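Toaster oven on the white table, continued

27 Nov 2019

The rack question from the last post is settled. I moved it down one slot and the top of the bread no longer scorches before the middle warms through. Cathal Dunne suggested this in May and I ignored him.

The remaining problem is table space. A toaster oven with a bottom-hinged door needs its own depth plus the full height of the door in front of it, and the specifications only ever give the first number. With the door folded down, it lies nearly flat and takes over a strip of table that was free a moment earlier. Anything parked in that strip has to be moved first, usually with one hand, while the other hand holds something hot.

I tried the oven square to the table edge for two weeks. The door then opened straight at me and I had to reach across the glass to get at the rack. Setting the oven at an angle works better. The door points off to the side, and a bowl can stand just past its corner, close enough for a short transfer and clear of the swing.

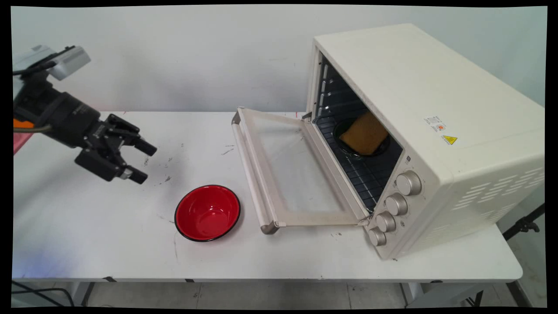
The bowl I settled on is the red one with the black rim. It is round and glossy, and crumbs show up well against the inside, so I can tell when it needs a wipe. I use it for rolls and for roasted nuts. Róisín Hanrahan prefers a flat plate for the same job, but round things leave a flat plate.

The white tabletop is less of a success. It picks up scuffs and small dark marks, and the scratches stay. A damp cloth with a little dish soap removes most of the marks. I tried a Grovura scouring pad on one corner and it dulled the finish, so that corner now sits under the oven.

Cleaning order, for reference: unplug, let it cool, empty the crumb tray, wipe the door glass with the door fully down, then do the table last. I used to do the table first and then drop crumbs on it from the door hinge.

Minttu Ikonen asked whether the glass should be cleaned hot. No. Wait until it is at room temperature and use a soft cloth.

Next job is the gasket on the Pradholm kettle, which has started to weep at the lid.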